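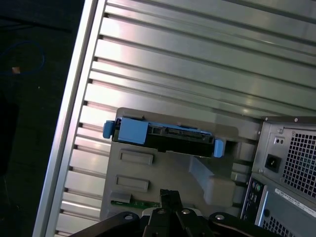
*The wrist camera's view of a drive carrier on top of its cage, with the gripper just below.*

Brock Fraser has spent most of the year teaching a robot arm to take apart old desktop computers. More exactly, he has been collecting the examples it will learn from. His team at Tromora wants 1000 of them before the first full training run, and in September they had more than 100.

"People ask why it's slow," Fraser says. "One example is one person guiding the arm through one job, start to finish. Take hold of the carrier, bring it out, put it down. Then you set the computer up again and go back to the start."

The team works with 14 models of desktop tower. Fraser would like more, but he says the layout inside a case matters less than he expected. Drive carriers were the first task. They are stiff, they have tabs to grab, and they come out in one direction.

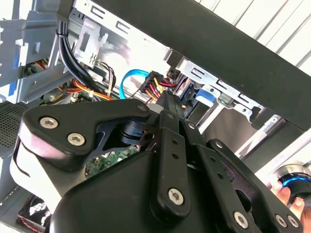

Cables are harder. "A cable is never in the same place twice," he says. "You move one and three others move with it. The operator can see what's going on, but the wrist camera loses sight of the connector as soon as the gripper gets close – and the model only gets what the cameras get."

For that reason the operators are told to slow down near connectors and to back off when they lose the view. Early on, Fraser threw out any example with a missed grasp in it. He now keeps those where the operator recovers, and labels the miss.

The recordings are checked in Dotbridge, the team's in-house review tool. Fraser still goes through a share of them himself, usually before 9 in the morning.

"I look at the last few seconds first," he says. "If the end is bad I don't need to watch the rest."

Memory modules are next on his list.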